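Werkstattbuch, Eintrag vom 24. März 2018

Indigoküpe, dritter Anlauf, und ein paar Gedanken zur Waschechtheit

Heute also endlich wieder an die Küpe, nachdem sie seit Dezember mit Deckel drauf in der Ecke gestanden und mich jedes Mal vorwurfsvoll angeschaut hat, wenn ich daran vorbei zum Waschbecken gegangen bin. Ich hatte schon halb beschlossen, sie wegzukippen. Quyên hat mir das ausgeredet (danke!), sie meinte, eine Fruktoseküpe sei zäher, als man glaubt, und man solle ihr erst einmal Wärme, Zucker und einen Tag Ruhe gönnen. Das habe ich gestern getan: im Wasserbad langsam auf 40 Grad gebracht, eine Handvoll Fruktose hinein, etwas Kalk nachgegeben, einmal in eine Richtung gerührt und dann die Finger davon gelassen.

Heute früh dann die schöne Überraschung: kupfrige Haut auf der Oberfläche, darunter klar und gelbgrün, und beim Rühren kam sogar ein bisschen Blume hoch. Der Geruch ist wieder so, wie er sein soll, ein wenig nach Heu und feuchtem Keller. Ich habe mich gefreut wie ein Kind.

Zuerst die Leinenproben, alle vorher ausgekocht und über Nacht eingeweicht. 5 Minuten pro Zug, danach an die Luft, bis das Grün ganz weg ist, und wieder hinein. Der erste Zug war noch fleckig, was ich auf mich nehme, ich hatte den Stoff nicht ordentlich ausgedrückt und beim Eintauchen Luft mit hineingezogen. Ab dem zweiten wurde es ruhiger. Wer nach mir an die Küpe geht: bitte den Stoff unter der Oberfläche entfalten, nicht darüber, und beim Herausnehmen nicht zurücktropfen lassen.
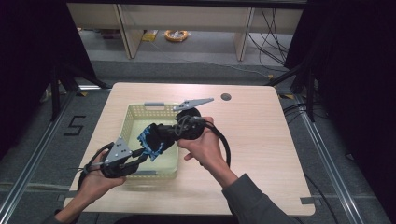

Die Baumwolle von Hứa nimmt die Farbe deutlich gieriger an als unser alter Vorrat. Nach dem zweiten Zug war sie schon dort, wo das Leinen nach dem vierten ist. Ob das am Garn liegt oder daran, dass sie ohne Appretur geliefert wird, weiß ich noch nicht, Khoa will am Wochenende beide Ballen noch einmal gleich lang auskochen und dann nebeneinander färben. Bis dahin schreibe ich nichts davon auf die Musterkarten.

Zum Abrieb: Die Proben vom letzten Mal hängen jetzt lange genug, ich habe sie mit dem weißen Läppchen gerieben, trocken und nass. Trocken ist alles brav. Nass färbt das dunkelste Stück immer noch ab, und zwar so, dass ich es keinem Menschen als Kissenbezug verkaufen möchte. Vermutlich sitzt dort zu viel Indigo bloß obenauf, weil ich damals ungeduldig war und lieber einen starken Zug als viele schwache gemacht habe. Gegenprobe läuft: sechs kurze Züge, dazwischen je 30 Minuten Luft. Das dauert natürlich den ganzen Nachmittag, aber man kann dabei wunderbar Etiketten schreiben und Tee trinken.

Gespült wird ab jetzt in dieser Reihenfolge: kaltes Wasser, bis nichts mehr kommt, dann ein Schuss Essig ins vorletzte Bad gegen den Kalk, dann lauwarm mit ganz wenig Seife. Wir hatten den Essig eine Zeit lang vergessen, und genau in dieser Zeit fühlte sich das Leinen am Ende an wie Packpapier. Ich habe das jetzt auch groß über das Becken gehängt.
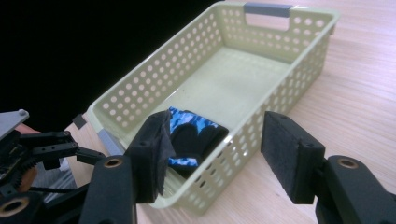 Blauer Stoff mit Tarnmuster, zusammengelegt im mintgrünen Lochkorb.

Noch offen: Die Fruktose geht zur Neige, Bestellung bei Numico ist geschrieben, aber nicht abgeschickt, bitte vorher einmal schauen, ob wir auch Kalk brauchen. Das Thermometer zeigt zu wenig an, ich habe es mit dem aus der Küche verglichen und traue dem aus der Küche mehr. Und die Küpe selbst habe ich am Abend noch einmal gefüttert und zugedeckt. Sie soll 48 Stunden Ruhe haben, also bitte nicht neugierig den Deckel heben, auch du nicht, Khoa.

Die Reste vom dritten Leinenstück liegen im Regal links unten, wer Flicken braucht, darf sich bedienen.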